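Fitted sheets keep coming off the corners
Bedding and Linen > General

munell_35
Posted January 2021

We bought a new mattress from Loslow in June and since then I can't get a fitted sheet to stay on. It's deeper than the old one, 35 cm with the topper. I wake up most mornings with the corner by my head loose and the whole thing bunched under my back. I've tried two sets, both sold as "deep". Do I need extra deep, or are those clip things worth buying? I don't want to spend a lot.

Zitwood Pete
Extra deep. "Deep" on the packet doesn't mean much, it varies by shop. Measure the mattress and topper together, then add a few centimetres for the tuck. Also check you haven't put it on sideways. A double is longer than it is wide and if the sheet is turned round it will pull off at the corners every time.

munell_35
Not sideways, I checked. I checked the label.

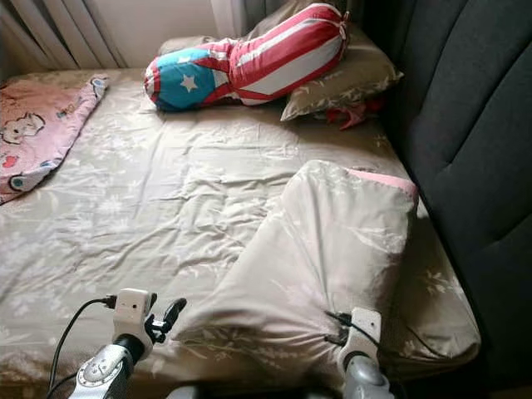
The other thing is that the sheets have shrunk. I wash at 60 because of my husband's dust allergy and I measured one against a set still in its packet. It had lost 2 cm off the depth, which I assume is enough to matter.

hfalcao
I'd stop tumble drying before buying anything. Heat ruins the elastic. We had a set from Sequeira that lasted six years on the line, and the same set at my mother's went slack in under two. 60 in the wash is fine for cotton if the label says so.

Zitwood Pete
Disagree about the line. I've no garden and it's winter. I tumble on low and take them out slightly damp, never had elastic go. The cheap ones only have elastic at the corners and those are the ones that ping off. Get one with it all the way round.

hfalcao
Low is better than high, I'll give you that. Still wouldn't do it every week.

Rodrigo Baptista
Clips work but they're a nuisance. You have to lift the mattress each time you change the bed and ours left rust marks on a white sheet. The straps that run corner to corner underneath are better. I paid 6 pounds for a set of four.

munell_35
Do the straps dig in at all?

Rodrigo Baptista
No, they're under the mattress. You do need two people the first time.

Linnet
Or use a flat king size sheet and do hospital corners. I've never owned a fitted one. Takes some 2 minutes longer and it irons flat.

Zitwood Pete
Who irons sheets?

Linnet
I do.

munell_35
Thanks all. I'll order one extra deep with elastic all round and try the straps on the old ones. Will dry on low for now as the airer is full of school uniform.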